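Talking shop with the author of the Teshome hillclimb book

The kettle's barely boiled and he's already into it. Over 20 years collecting paper on the Teshome hillclimb cars, 397 pages to show for it, and he still reckons he left the best bit out.

"The gearbox letters. Came in a fortnight after we'd gone to print. Typical."

Why bother with a marque that built so few cars and won so little? He shrugs. "Everyone's done Brabham. Shelves of it. I wanted the blokes who towed the thing up overnight, ran twice and drove home."

Strong on the early specials, the book. Thinner on the money side, and he cops that. "The accounts are gone. I wasn't going to guess."

Verkstead, his publisher, wanted it shorter and in colour. He wanted 62 period photos in black and white, run big. They met halfway, sort of. Paper stock is lovely, the index less so. "Yeah, I've had emails abuot the index."
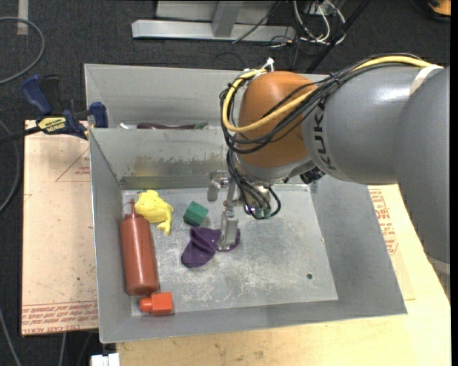
KUKA arm with its orange wrist, over a sheet-metal bin.

Next up, volume 2, the circuit cars. January if the drawings get scanned in time. Any favourites? Long pause, biscuit.

"The one with the crook brakes. Ask me again when its finished."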